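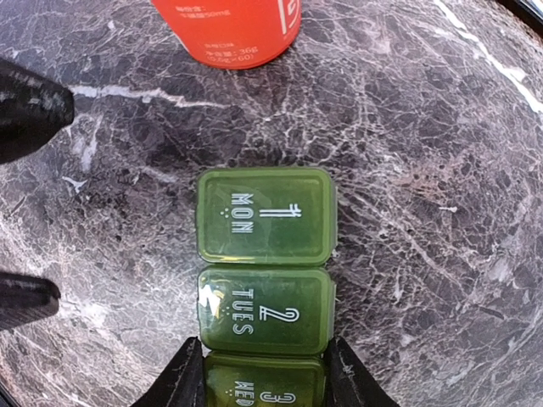 Progress report to the Shahbazi Fund, from Boglárka Antal, Drondbridge Home Pharmacy Service
11/5/20

Dear friends at the fund,

It has been a busy stretch since my July letter, and I am glad to say most of the news is good. The two arms at the Pidden bench now handle weekly pill organizers for 53 of our clients, the ones whose prescriptions seldom change. Out of 2,000 handling runs we had planned for this period we got through 1,764, and 1,655 of those needed no help from a person. The rest were mostly organizers that slid or turned as the fingers closed, and we are still working on that with Flurneo, who built the grippers.

What I really want to tell you about, though, is the staff. Cosmin Cârstea used to spend whole mornings packing, and by lunch his hands ached so badly that he would wear his wrist braces home. He now packs for an hour or so, then checks the finished organizers and phones clients about their refills (he is wonderful on the phone, and we had no idea!). Every organizer is still checked by a pharmacist before it leaves us, and that will stay.

Not everyone is happy yet. Two of our packers feel they are waiting on the machine - and some days they are. We have moved their breaks and let them choose which trays go to the arms, and it seems to be helping a little.

Next we would like to spend the remaining training money on evening sessions for the part-time staff. Please let me know if that needs a separate form.

With warm thanks,
Boglárka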